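Monday, 7.40, kettle on

Day two of coding the council minutes. The question, for anyone picking this up after me: when a town's institutions were already creaking before the pandemic, did the creaking show up on paper first? My hunch is yes. My other hunch is that the paper is dreadful, and that one is now well supported.

**Where we are**

- Cluvbridge: 400 sets of minutes, all in, all scanned. Whoever scanned them had a firm belief in landscape.
- Skorkier: 70 sets, with a gap through the whole of the first spring. The town says it didn't meet. The local paper says it met twice and shouted.
- Gandar: promised for Friday, as they were for the Friday before.

**Coding**

Went through the first batch from Cluvbridge using the sheet we agreed. Of the headings, "deferral" is doing nearly all the work. An item counts as deferred if it's put off to a named meeting, and as lost if it's put off to "a future date". I had expected the lost pile to be small. The bus shelter on the ring road has been lost so many times that I've given it its own tab.

The trouble is with "noted". In Cluvbridge, "the report was noted" seems to mean that the report was read out, disliked and put in a cupboard. In Skorkier it means somebody agreed with it. I can't code the two the same way, and I can't code them differently without a rule I could defend to a stranger. For now they go under N? with a comment. Please don't tidy these up – I'll want to see how many there are before we choose.

Also: public questions. Before the pandemic Cluvbridge allowed them at the start of each meeting, then moved them to the end, then asked for them in writing. All of this happened before anyone had heard of a lockdown, so it can't be blamed on one. When the meetings went online the questions came back, by accident, in the chat box. The clerk dutifully minuted the lot, including a long complaint about seagulls. It's the liveliest stretch in the whole run and I was sorry when it stopped.

**The Falcão index**

Ran the Falcão trust index over the survey returns, 1,014 of them after throwing out the blanks. Cluvbridge comes out at 34, which the handbook calls "guarded". I'd have gone for something stronger. Three cautions before this gets into a slide:

1. The survey asked about trust in "the council", and there are two councils. People in the outlying villages may have been cross with the wrong one.
2. It was carried out in July, a month after the bins dispute.
3. The index treats "don't know" as a middling answer. Reading the comments, I'd say plenty of the don't-knows know perfectly well.

Reran it with the don't-knows taken out. The score drops, but I picked the wrong column for the village weights, so I'm not writing the new number down here where it might be believed.

**Things that went wrong**

The shared sheet sorted itself by date as text, so every April meeting floated to the top and for ten happy minutes I had discovered that local democracy only happens in spring. Fixed. Dates are now year first. Anyone who enters them any other way will be minuted.

Lost most of the hour before lunch to a motion "that the motion be put", which was itself amended. Coded as procedure. Had a biscuit.

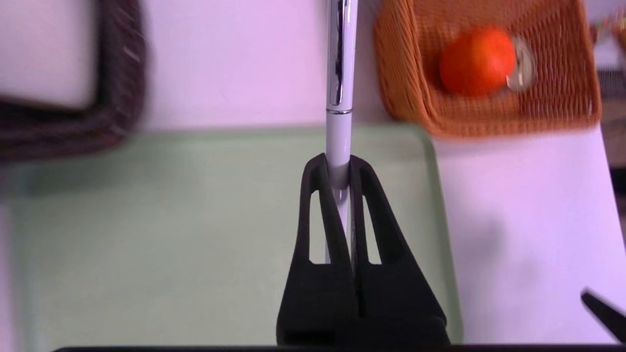 ## Tomorrow

- Second pass on the N? items, on paper, away from the sheet.
- Fix the village weights and rerun.
- Write to Gandar again, politely.
- Ask the Skorkier paper whether its back numbers for that spring can be read on site.
- Decide whether the bus shelter is a finding.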